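Clinic staff meeting – minutes
2 November 2019, back office
Present: Dr. Nosamov, Dr. Khattak, Malachy Fitzgerald (minutes), Randon, front desk x2
Apologies: Grarkosetti

1. Last minutes
OK'd. One fix – garment order was 47, not 74.

2. Eyelid consults
Dr. Khattak wants longer slots for upper lid patients. Too many coming in thinking it fixes the brow as well. Agreed: brow talk goes first, then lids, photos before anyone sits down with a quote. Trial until April.

3. Consent forms
Old version still in the drawer in room 2. Bin them. New one has the dry eye section and the blood thinner question on page 3. Dr. Nosamov will not sign off on a chart without it.

4. Billing
Invoice 2641 still open. Randon to call the patient agian, then letter.

5. Follow-up calls
Next-day calls getting missed when the desk is busy. Randon takes lids, front desk takes everything else. Write it in the chart, not on a sticky note. 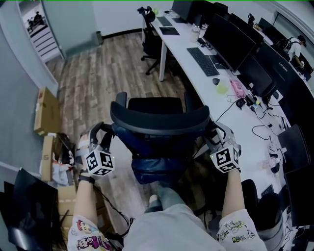
6. Recovery room and furniture
Recliner in recovery is sticking halfway, patients with ice packs on can't see the lever. Dr. Khattak wants it replaced, Dr. Nosamov wants a repair quote first. Desk chairs also came up – black office chair with a backrest you can get both hands on from behind, that type is fine for the consult rooms, no need for anything fancier. Malachy to get prices for both.

7. Other
Scar gel samples nearly out. Holiday hours not decieded, Grarkosetti to send a draft.

Closed early, patient waiting.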